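Home > Guides > Laundry > Kisten washers

Section 4: Washing soft toys and cushions in your Kisten

I've had my Kisten for years and this is the cycle I get asked about most, so I've written it out the way I do it at home in Gistthorpe (the booklet gives it two lines!).

1. Check the label. If it says surface wash only, stop there and use a damp cloth.

2. Look over the seams and stitch up any gaps. Loose stuffing goes straight to the filter, and clearing that out is a rotten job.

3. Pop each toy in a mesh bag. I like the Lozano ones with the covered zip.
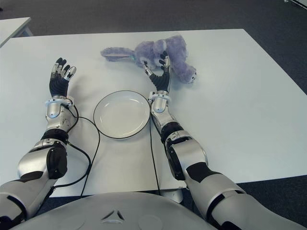
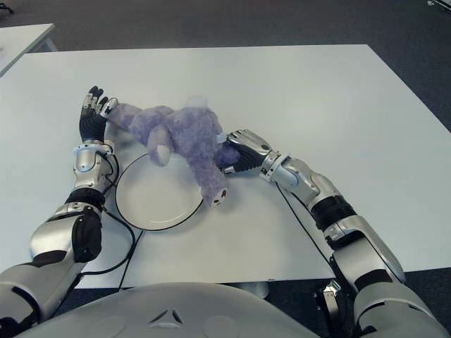
4. Turn the dial to Delicates and set the temperature to cold. Half a cap of liquid is plenty, and leave out the softener, it makes plush go flat.

5. Press Spin until the display shows the lowest speed. Mine starts up at 1200 every single time, so do check!

6. Press Start. The door locks and the cycle runs for 147 minutes if you've left Extra Rinse on.

Note: add a couple of towels if you're only washing one thing. The drum gets in a right state with a single heavy lump going round.

Caution: never put anything with a battery box or a squeaker in the drum. Unpick it first.

7. Squeeze out what you can by hand, then dry flat on a rack, turning every 8 hours. Big cushions took me two full days last December.

Next section: cleaning the filter and drawer.

100 shares | 8 comments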